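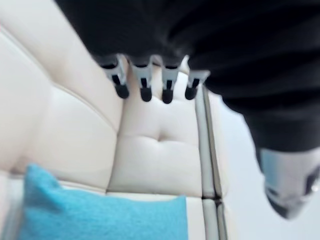
Soft cloth, slow fingers, and a long week with the grasp planner

1/8/24

I meant to write this up before the holidays, and then the holidays happened, so thank you for your patience (and thank you to the reader who wrote in asking whether I had fallen into a hole). Most of my days on Dramdale lately have gone into one small corner of the hand software, the part that decides how far to close the fingers when the thing in front of them is soft. It sounds like an afternoon's work. I have been at it since July!

The old version of our controller, which we all call Skudau after a typo Girish Sisodia made in a config file years ago, treated every grasp the same way. It picked a closing pose, drove the joints toward it, and stopped when the motor current climbed past a limit. With a mug that's lovely. With cloth the current climbs so gently that the limit might as well not be there, and by the time it trips, the fingertips have met the thumb and are pushing on each other.

So I split the closing motion into 3 phases. The first is plain position control, nice and quick. The second slows way down and watches the difference between where each joint was told to go and where it really is, one finger at a time. The third holds, with a tiny bit of give, and lets any finger that is working harder than its neighbors relax a little. I was so pleased with the third phase that I called my mother about it, and she was very kind.

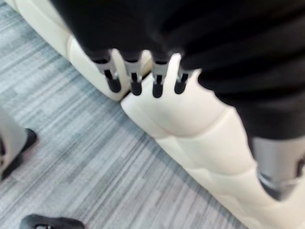

Then there's the camera side, where Subira Swai has been doing the heavy lifting. The wrist view blurs as soon as the arm picks up any speed, and our segmentation used to hand back a confident outline anyway, which the planner would happily believe. Her fix gives every image a sharpness score before anything else looks at it, and a low score means the planner keeps its last good estimate for up to 8 images and then asks the arm to slow down. Pale things behind pale fingers are still hard. I spent one whole evening in Plera, our log viewer, stepping through a run to image 1782 and finding that the outline of a finger had quietly wandered off along a seam in the upholstery behind it. We now mask the fingers using the joint angles, and the outlines behave much better.

What I'd like to tackle next is the handoff between phases one and two. The switch point is still a number I typed in by hand, and Subira has been after me to learn it from the logs. She's right, of course, but I want to clean up the timestamps first, as the joint data and the images come in on 2 different clocks and I don't trust the way I line them up. If you have dealt with that sort of thing and have a favorite method, please do leave a comment. I read all of them, usually with my second coffee.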